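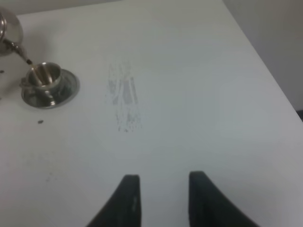

My aunt left me the tea set and my brother got the 200 dollars. He thought he had the better deal, and in January he may have been right. The landlord on Duda Street had just raised the rent.

A man from Zideck came to look at the silver. He turned the saucer over, then the cup, and said he could go to 60 for the lot.

"She told me it was worth 4000," I said.

"They all say that."

I asked if he wanted some tea before he went. He looked at his watch and sat down. I made it the way she did, a little too weak, and filled the cup to just under the rim. He drank it slowly. He said his mother used to get hers from the Skinar shop in Galtora, loose, in a paper bag, and that the shop was long gone.

"So was my aunt's," I said. "Same shop."

He put the cup back on its saucer and didn't say anything for a bit. Then he said he could maybe do 75.

I told him I would think about it. After he left I washed everything, dried it with the good towel — hers too — and put it on the shelf over the stove. The rent was due at 6 the next evening. I called my brother.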